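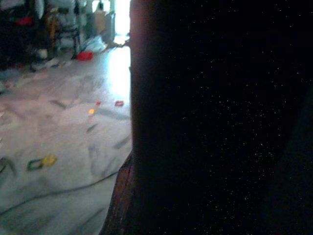
Small green, yellow and red pieces on the pale floor.

Prandon House: Kitchen and Playroom Floors
Progress report to the Catterall Fund
Prepared by Llinos Lloyd for Paora Whitcombe
27 April 2020

Summary

You gave us money in December to get the ground floor under control. The kitchen is now mostly under control. The playroom has its own views. Spending is within budget, with 115 dollars left on the equipment line, and we would like to keep it there for replacement brushes if you have no objection.

Kitchen floor

The terracotta tiles have been scrubbed and the grout has come up paler than any of us remembered it. Eirlys Cadwaladr went over the 32 worst joints by hand and has asked that her name appear in this report, so it has appeared.

Daily sweeping is the part that took longest to settle. We had plenty of brooms and no agreement on where they lived, which meant that crumpled paper got kicked into the corner by the white tiled wall and stayed there until someone important was due to visit. The routine is now to work toward the dustpan from the doorway side, keep the pan flat on the tiles, and bring the bristles right up to its lip. It sounds like very little for a line in a grant budget. We had to write it down twice.
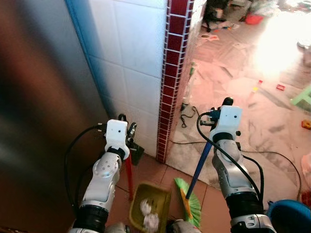 Equipment

The blue-handled broom with the green bristles has become the favorite. It gets into the grout lines and can be found from across the room, a quality we undervalued when choosing. The long red handle on the dustpan saves a good deal of bending, and Bleddyn Eynon's back has sent its thanks.

Paper remains our main crop. Tissues, paper towel, the occasional worksheet that did not go well — it all ends up in balls, and the balls roll.
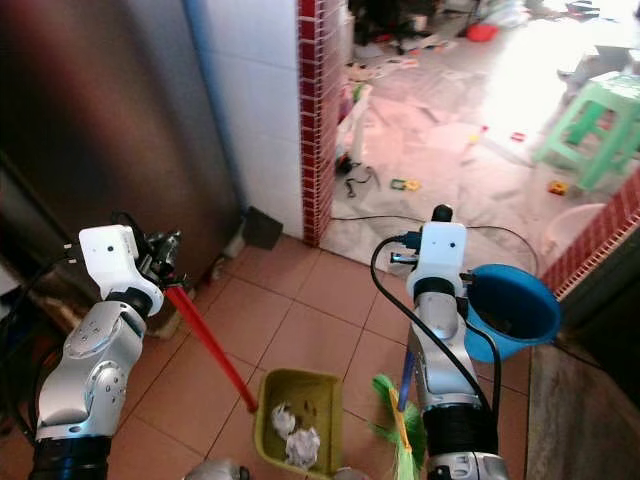
We tried a second wastebasket next to the counter, on the theory that people would use it if they tripped over it. They tripped over it. It has been moved, and Hanan Issa is pricing one with a lid.

The steel side of the refrigerator still shows every fingerprint. The Miseo polish we bought for it smells strongly of oranges and has improved nothing else.

Playroom

Less to boast about. The pale marble-patterned floor was washed on schedule, but the small plastic pieces keep returning to it, and some of them are heading for the kitchen. The plan was to sort them by set. We have 158 pieces sorted and no confidence that they belong together. Labeled bins are on order from Cladell and should slow the migration.

Still to do

The corner where the tiled wall meets the kitchen floor needs a fresh bead of sealant, at the bottom of the blue strip.

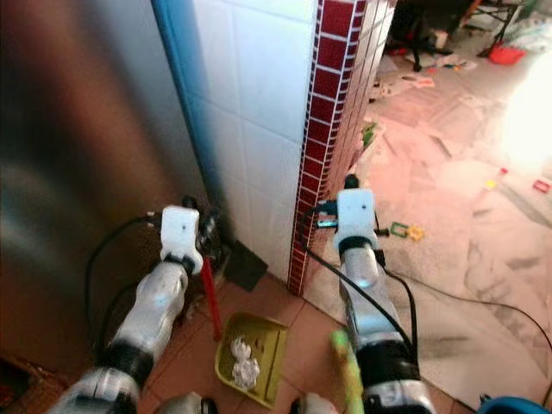 The kitchen corner, with the dustpan down and a crumpled tissue in it.

The 2 remaining invoices, for the sealant and the bins, will follow when they reach us. Please let me know whether you want them on the old form or the new one, as I have both and understand neither.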